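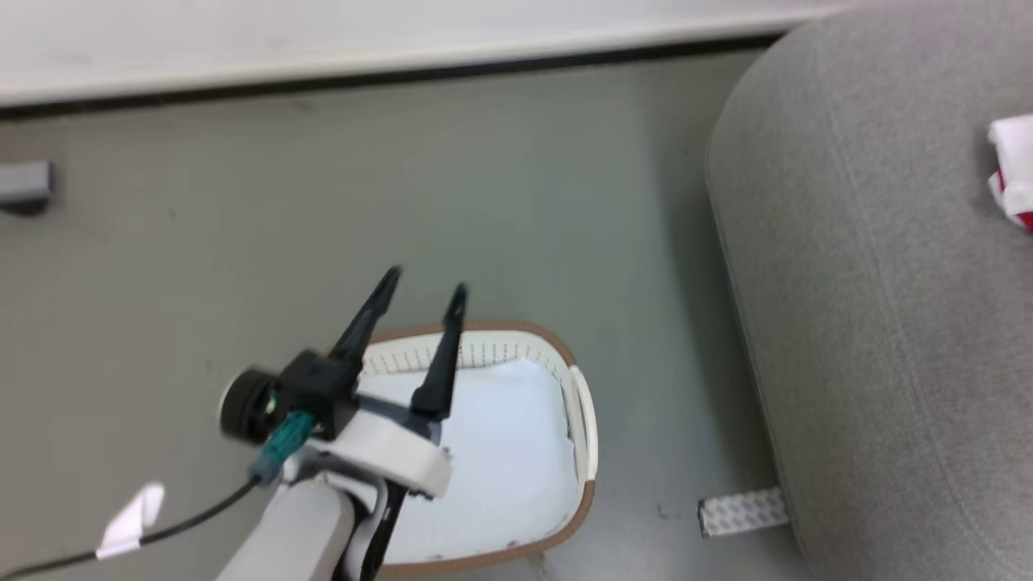
Section 5: Good Practice for the Laundry Basket Routine

Welcome to the fun part! By now your Clilell two-arm unit is assembled and its joints are calibrated, so you can start working with real household things. Soft goods in a basket are a wonderful first job, and a few good habits at this stage will carry over to everything else you try. The rules below follow the Julbridge house code for home robots, which we use in our own test rooms. Please read the whole section once before you switch on the arms.

5.1 Preparing the floor

1. Choose a flat, smooth floor. Take up rugs and move shoes, toys and chargers out of reach of both arms.

2. Set the basket between the arms with its long side pointing away from the base. Leave bare floor on either side so that each gripper can come down next to the basket without touching it.

3. Check what else the arms can reach. A sofa or ottoman nearby is fine, and we like having one there - a home is full of furniture, and the routine should cope with it. Enter it as a keep-out zone in Prulier, the planning software, before the first run.

4. Look for wall outlets and plugged-in cords. Mark these as keep-out zones too, even if they seem far away.

Note: Small things left on top of a sofa are easy to forget. Clear them off or include them in the keep-out zone.

5.2 Checking the grippers

1. With the arms powered down, wipe each finger with a dry cloth. Look along the edges for nicks that could catch on fabric.

2. Follow every cable from its connector back along the arm. It should have enough slack for a full turn of the wrist and never hang where a finger can close on it.

3. Label each cable with a folded tape flag near the connector. Left and right look very much alike when you are kneeling on the floor with a flashlight, and you will be so glad you did this!

4. Power up, then open and close each gripper 5 times at low speed. Listen for clicking or scraping.

CAUTION: Keep hands, hair and loose sleeves away from the fingers whenever the arms have power. A gripper that is standing still may start to move without warning.

5.3 The ready position

Every run should begin and end in the ready position. Both arms are low, the fingers point away from the base, and there is clear floor between each arm and the basket.
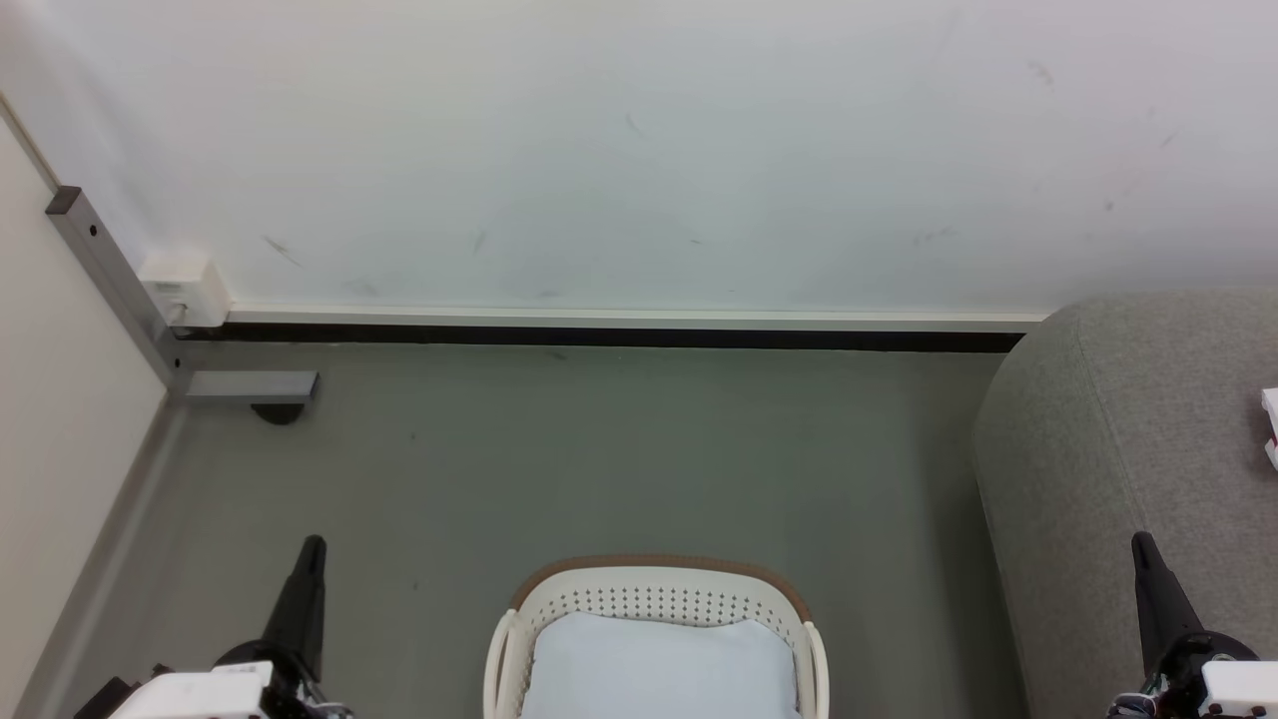

Hold the ready position for 3 seconds before you send the first command. It feels like a long wait when you're eager to get going, but it gives everyone in the room time to step back, and it gives you a last chance to spot a sock on the floor.

1. Say "starting" out loud, even if you are alone.

2. Keep one hand on the stop button. With 2 people present, agree on who has the button and who watches the basket.

3. Run the first reach at the lowest speed setting. Move up one setting at a time.

5.4 Using the wrist view

The wrist view is our favorite feature of the whole kit. Open it in Prulier next to the head view and compare the two before each reach. The fingertips should be sharp enough that you can make out their openings, and you should be able to find the basket rim as the wrist turns toward it.
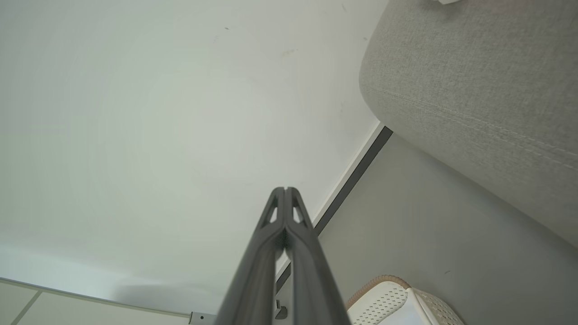 Figure 5-2. Wrist view with the fingertips together and the basket rim at lower right.

If the view is cloudy, stop, power down and clean the lens. Do not reach past a moving arm to do it.

CAUTION: The wrist view does not replace the head view. Never clear a keep-out warning on the wrist view alone.

5.5 After the run

1. Return both arms to the ready position and cut the power.

2. Lift the basket out by hand and feel along the rim for rough spots.

3. Write down the speed setting, any stops and anything odd you heard. Use the log page from the Ranjbar starter folder or a plain notebook.

Section text revised 17/06/2019. Replaces the February sheet.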